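We use cookies to keep this site working and to see which pages people read. By continuing you agree to our cookie policy. Accept / Manage settings

Gevia Project -- Progress Report to the Fivbridge Fund
1 September 2021

The big news this period is the open day, and it went far better than we dared hope! We had planned for 40 visitors and 43 signed in at the door, most of them from small workshops and packing firms within an easy drive of us. Several stayed well past the end of the program and we had to start stacking chairs around them.

As set out in the February plan, the day was built around hands-on time with the hand-held grippers. We gave a short talk first (probably still too long), then split people into groups and let them get on with it. Picking up and setting down everyday items sounds dull on paper, but the room got noisy very quickly. People who told us at the start that they "weren't technical" were arguing over the best way to approach a folded cloth by mid-morning.

Fultis brought a small arm and ran it beside their own stand, playing back simple pick-and-place moves. It dropped a cup twice, and the crowd seemed to like it all the more. The Furukawa workshop sent a party too, and they have asked whether a shorter version of the day could be run at their site. We would love to do this and will send a costed note separately.

We collected 19 feedback forms, fewer than we wanted. The forms were handed out at the end, when people already had their coats on. Next time they go out with the coffee. The comments we did get were warm, and 13 of them asked for more time on the tools and less on slides. Point taken.
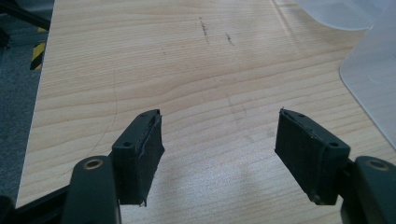
A few practical matters came up as well. The foam pads on the fingertips need replacing more often than our budget assumed -- the edges go ragged, and the small parts order should be raised to cover a spare set for each gripper. We also want a second work table, as the groups had to queue in the afternoon. Both fit within the existing equipment line and we are not asking for extra money.

Still to do before the next report: write up the task cards in plain language, agree a date with Furukawa, and settle with Fultis who pays for moving the arm. The talk will be cut in half. Spending is on track and the full table is attached as before.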